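Clarnetti Break Rooms - Table Attendant (Robot Side), Skestesdale
Posted 5 August 2021
Full time, day shift, 8 openings

Clarnetti runs the coffee and snack rooms for the Mangundap packing plant in Skestesdale. For years that meant people with trays. Since spring it has meant people with trays and a set of robots who would like to be people with trays. We are hiring attendants to work beside them.

The job used to be simple to describe. You set out mugs, put a spoon with each one, cleared up and wiped down, and by the end of a shift your feet hurt. The robots now do part of the setting out at our test tables. Your feet will be fine. Your patience is what we're hiring.

A mug is harder than it looks. It has a handle, the handle points somewhere, and there is often coffee in it. A spoon is worse. Our attendants set up the same small arrangements over and over, let the arms have their turn, and write down what went on in words the next shift can read.
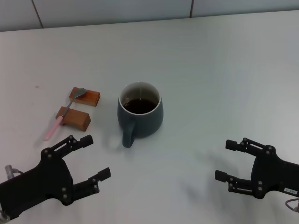 Will the robots replace the attendants?
Our contract with Mangundap keeps every current attendant through the end of next September, and the 8 openings are on top of that. Past that date we don't know, and we'd be suspicious of any employer who said they did. What has changed already is the work: less carrying, more watching, a lot more typing.

What you'll do

Lay out tables from the Tunetti task book. It has 274 layouts in it. You will come to have favorites.
Drive an arm by hand controller when a layout calls for it. We train you, and it takes most people a week to stop apologizing to the mug.
Stop the arm when something looks wrong. You never need permission for this and you will never be asked to explain a stop in a meeting.
Fill in the shift log. "Weird" is not an entry. "Weird, spoon" is a start.
Serve actual coffee to actual plant workers between 9:30 and 10:15, by hand, the old way. They insisted, and they have a union.
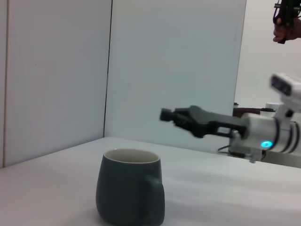 Pay is the same grade as the line attendants, plus a small hourly extra for controller time. The current crew argued for that extra and got it, on the grounds that teaching a machine your job ought to pay at least a little more than doing it. We had trouble finding the counterargument.

What we need from you

A year or more in food service, cleaning, warehouse or care work. We tried hiring engineers for this and they kept improving things.
Steady hands and decent eyesight, glasses welcome.
Clear written English. Short is good.
No robot experience. If you have some, fine, but please don't lead with it.

Breaks are paid, and you take them in a room with no machines in it except the microwave. The crew asked for that too.

To apply, come by the Clarnetti office, Room 259 at the Mangundap plant, or mail a letter to Clarnetti, Box 503, Skestesdale. Tell us where you've worked and what part of the job you'd have happily handed to a machine - and what part you wouldn't. We read that second answer first. Interviews include an hour at a test table, paid. Start dates are in September.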